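Corico Street Residents' Association
Minutes of the general meeting, November 2018

Chair: Fergus Ogilvie

1. Minutes of the last meeting
Approved with one correction. The Flores Lane gate is locked at dusk, not at 6 pm.

2. Accounts
The balance stands at $3,024. The bill for clearing the storm drain, $770, has been received and will be paid this month. That leaves enough for the winter salt order but not for new signs.

3. Parking on Flores Lane
Several members said delivery vans are still blocking the lane in the mornings. The chair has written to Astach, the firm that owns the corner lot, and has had no reply. He will write again and copy the city. A request for painted lines was put off until the city answers.

4. Street trees
The city has offered to replace the two dead maples at the north end. Members preferred lindens – the maple roots have lifted the sidewalk twice. Agreed to ask for lindens. Watering in the first summer will be up to the households nearest the trees.

5. Meeting room
The hall will charge $30 an evening from January. Agreed to stay, and to keep to the wooden table and the usual seats.
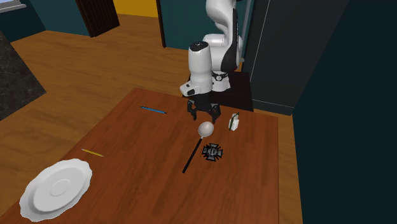 6. Newsletter
Prindia Printing has held its price for the spring issue. Items should reach the chair before the end of the month.

7. Any other business
The streetlight outside the bakery is out again. To be reported.

Meeting closed at 8:40 pm.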